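3.2 罐头的归拢与取放：以矮柜前的地面为例

在讨论了干货与瓶装调料之后，我们想多花一点篇幅谈谈罐头。罐头在家庭储藏里常常被当作“最省心”的一类，因为它们不怕压，也不挑地方，买回来随手一放就算收好了。可是在Nirkby与Cluscombe两地的入户访谈中，受访者抱怨得最多的恰恰是罐头：找不到想要的那一罐，够不着里面的那一罐，或者同一种东西买了又买。Sirkka Miettinen在早先的田野笔记里把这种情形叫作“站着的杂乱”，意思是每一罐都端端正正地立着，合在一起却让人看不出头绪。我们很喜欢这个说法，本节便沿用下来。

所谓“站着的杂乱”，首先与罐身高矮有关。高罐若是站在前面，后面的矮罐就只剩下一圈盖沿可看；矮罐若是散在四周，人又容易先伸手去拿高的，把旁边的碰歪。其次与标签有关。浅色标签彼此靠近时，远看很容易混在一起，深色标签则会抢走目光。图3中那只深蓝色标签的罐子就是这样，它比周围几只都高，读者第一眼多半也会落在它身上，然后才慢慢注意到旁边灰白的、淡粉紫的和米金色的标签。

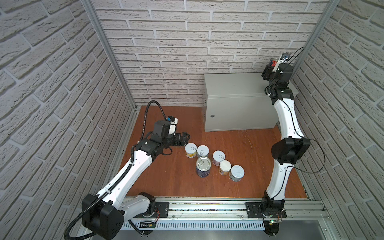

图3 立在木纹地面上的六只罐头，后方靠墙处为浅灰色金属柜。

罐头下面的地面也值得说上几句。这类红褐色的木纹板面在我们走访的储藏间里十分常见，颜色温暖，衬得浅色标签格外清楚，只是用久了难免留下发白的擦痕和细细的划印。Tambunan的一位受访者告诉我们，她从不在地板上拖罐子，哪怕只挪一掌宽的距离也要提起来再放下。我们起初以为这只是个人习惯，后来才发现，提起再放的动作会让人顺便看一眼标签，对记住存货颇有帮助。至于带锁的矮柜，受访者的意见并不一致：有人觉得柜门一关，房间立刻清爽；也有人嫌开门麻烦，宁可让常吃的几样留在外面。

归拢时，我们建议把注意力放在罐与罐之间的空隙上。空隙太窄，手指伸不进去，取中间那一罐就非得先挪开两边的不可；空隙太宽，又白白占了地方。比较从容的做法是一次只动一罐，先握稳罐身，提离地面，略微倾斜也无妨，看清楚标签再决定它的去处，其余的暂且留在原位。这样做看起来慢，但在Dulatville的11户家庭里，有9户在后续回访时仍然保持着这个习惯，而要求“一口气全部搬空再重新摆”的做法，只有两户坚持了下来。回访是在八月进行的，天气炎热，大家对弯腰搬东西的耐心本就有限，这一点在解读结果时也应当考虑进去。

还有一个小小的细节。罐盖朝上摆放几乎是所有人的共识，拉环露在外面，取来就能开，也方便看出盖面是银色还是白色。有几位年长的受访者甚至主要靠盖子的颜色来认罐头，标签反倒看得少。图4中，一只黄色标签的白罐正被斜斜地提着，离地面不高，旁边立着的两只里，靠前的那只是白盖，标签带黄色。对习惯看标签底色认罐的人来说，这样相近的两只放得近了，就需要多看一眼标签上的其他颜色。

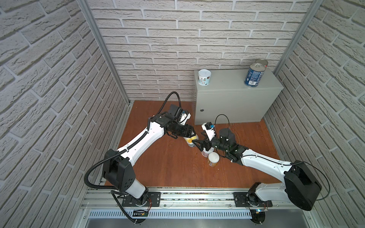 3.3 柜内分层与标签朝向

罐头有了去处之后，接下来的问题是柜子里面怎么分。我们把受访家庭的柜内布置归为3种，分别是按高矮分、按种类分和按购入先后分，以下依次说明。按高矮分的家庭最多，他们通常把高罐放在下层靠里，矮罐放在上层，标签一律朝向柜门；遇到标签环绕整个罐身的，则以印有品名的一面为准。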